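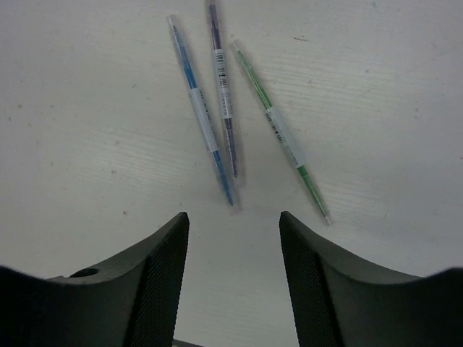
Home | Workbench | Kitchen | Robot Corner | Contact

Tips for recording pick-up examples at your own bench

If you've got a small arm on the bench and you're teaching it to tidy stationery, pens are a lovely place to begin (and a humbling one, I'm afraid!). I spent most of February on mine before the Misum arm could clear a table without me hovering, and these are the habits I'd pass along to a neighbour.

Leave some of the pens in their plastic sleeves. Clear plastic catches the light and hides the edge of the barrel, and your arm will meet plenty of it in a real drawer. Mix up the colours too, and turn the labels every which way so it doesn't learn to go looking for a barcode.

Don't lay them out like cutlery. Let a couple lean in close at the tips, and set another a bit apart. The close ones are where the fingers get muddled, so I record 200 tries of those and 73 of the easy sort.

Start each try with the gripper open, and go in slowly, a finger on either side of the barrel. If you fumble it, keep the recording and mark it as a miss. Jeanie Leckie talked me into that one and I grumbled for a week, but my second round of training went far better for it.

Wipe the grip pads with a barely damp cloth every eight tries or so, and have a cup of tea while they dry. Tired hands make jerky examples.

Last updated November 3, 2022

Related tips
Labelling your misses in Rernuvley
Lamps and glare on a white bench
Brundine clamps: which size to buy
Teaching the arm to sort teaspoons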